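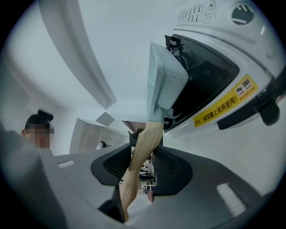 나무 손잡이 달린 조리도구에도 발라도 되나요?
발라도 됩니다. 코팅이나 니스칠이 없는 생나무면 다 먹어요. 니스칠된 건 겉에서 겉돌기만 하니 패스.

Okik 나무결 오일 밤 70ml
Molska 공방 제조 / Amato 주방상점 판매

고체 밤 타입. 뚜껑 돌려 여는 납작한 캔. 도마, 나무주걱, 칼 손잡이, 나무 볼, 절구공이용. 가구용 아님 (가구용은 Triltcombe 라인 따로 있음, 페이지 맨 밑).

재입고 2024년 4월 14일. 3월 물량은 다 나갔고 예약분부터 순서대로 발송중입니다. 문의글 답변 밀려있어요 죄송.

성분
식품용 미네랄오일, 밀랍, 카르나우바왁스. 끝.
향료 없음. 색소 없음. 호두오일 안 들어감 (견과 알레르기 문의 많아서 적어둡니다). 밀랍 들어가니 비건 제품은 아니에요.

제형
여름엔 말랑, 겨울엔 딱딱. 둘 다 정상. 딱딱하면 손바닥으로 캔 감싸고 잠깐 기다렸다가 쓰세요. 전자렌지 금지, 캔이 금속임.
표면에 하얀 얼룩처럼 뜨는 건 왁스가 굳은 자국. 문지르면 없어집니다.

쓰는 법
씻어서 완전히 말린 상태에서 시작. 덜 말랐으면 다음 날 하세요.
마른 면천에 조금 묻혀서 결 방향으로 문지르기. 도마는 옆면이랑 바닥면까지. 옆면 빼먹는 분 많은데 물은 거기로 제일 많이 들어갑니다.
하룻밤 세워두고, 남은 건 닦아내고, 만져서 끈적이면 한번 더 닦기.
처음 쓰는 도마는 2회 반복 권장. 오래 방치해서 허옇게 뜬 도마는 3회까지. 그 이상은 낭비.
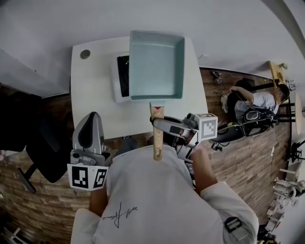
계란말이팬처럼 손잡이만 나무인 팬은 어떻게 바르나요?
손잡이에만 얇게 바르고 천으로 닦아낸 다음 하룻밤 두면 됩니다. 팬 안쪽이나 코팅면에는 바르지 마세요. 불에 올리기 전에 손잡이 겉에 남은 게 없는지 한번 만져보시고요.

얼마나 쓰나
중간 크기 주걱 기준 거의 70번. 작업장에서 발라본 횟수고 나무가 많이 말라있으면 더 먹습니다. 큰 도마 위주로 쓰실 분은 캔 하나로는 금방이에요. 리필 있음, 같은 내용물이고 종이 포장.

얼마나 자주
정해진 주기 없어요. 물 한 방울 떨어뜨려 보고 바로 스며들면 바를 때. 동그랗게 맺혀 있으면 아직 괜찮음. 식기세척기에 돌리는 나무제품은 발라도 금방 빠집니다. 손설거지 하세요 제발.

나무별 메모
너도밤나무: 잘 먹음. 색이 살짝 노래짐.
호두나무: 색 진해짐. 구석에 먼저 테스트.
올리브나무: 원래 기름져서 조금만.
대나무: 흡수 느림. 얇게.
캄포: 향이 좀 눌립니다. 향 때문에 사신 거면 비추.

보관
직사광선 피해서 뚜껑 꼭. 냉장고 필요 없음. 사용한 천은 비누로 빨아서 다시 써도 되고, 물 묻은 손으로 캔 안쪽 만지지 않기. 아이 손 안 닿는 곳.

배송 / 교환
결제 순서대로 출고. 묶음배송은 Okik 제품끼리만 가능 (Molska 그릇류는 창고가 달라요).
캔 찌그러짐은 내용물 새는 경우에만 교환해 드립니다. 살짝 눌린 건 운송중에 생기는거라 양해 부탁.
개봉 후 단순변심 반품 안됨. 안 열었으면 됩니다, 왕복 배송비는 구매자 부담.
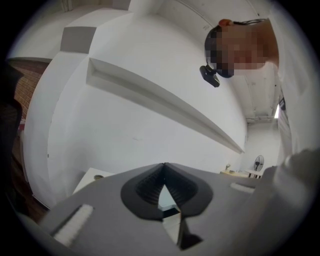 바르고 나서 음식은 언제부터 올려도 되나요?
다음 날부터 쓰시면 됩니다. 남은 왁스를 마른 천으로 닦고, 미지근한 물로 한번 헹군 뒤 말려서 쓰세요. 끈적임이 남아 있으면 하루 더 두시는 게 좋아요.

후기 1,825건에서 자주 나오는 얘기
냄새 없어서 좋다는 말 제일 많음.
캔 뚜껑 뻑뻑하다는 말도 많음. 고무장갑 끼고 돌리면 열립니다. 다음 생산분부터 뚜껑 홈 깊이 바뀔 에정.
도마 칼자국은 안 없어져요. 사포 작업 먼저 하시고 바르는 순서. 고운 사포로 결 따라, 가루 털고, 물행주로 닦고, 말리고, 그 다음 오일.
곰팡이 핀 도마 살려달라는 글도 있는데 이걸로는 안 됩니다. 덮어버리면 더 나빠짐.

같이 보는 상품
Okik 면천 묶음 (가장자리 박음질, 보풀 적음)
Okik 나무결 오일 밤 리필
Molska 너도밤나무 주걱, 무도장
Triltcombe 가구용 왁스, 식기 사용 불가

대량구매나 매장 납품은 Amato 상점 문의란에 수량이랑 받을 지역 적어주세요. 전화는 작업중이라 잘 못 받습니다.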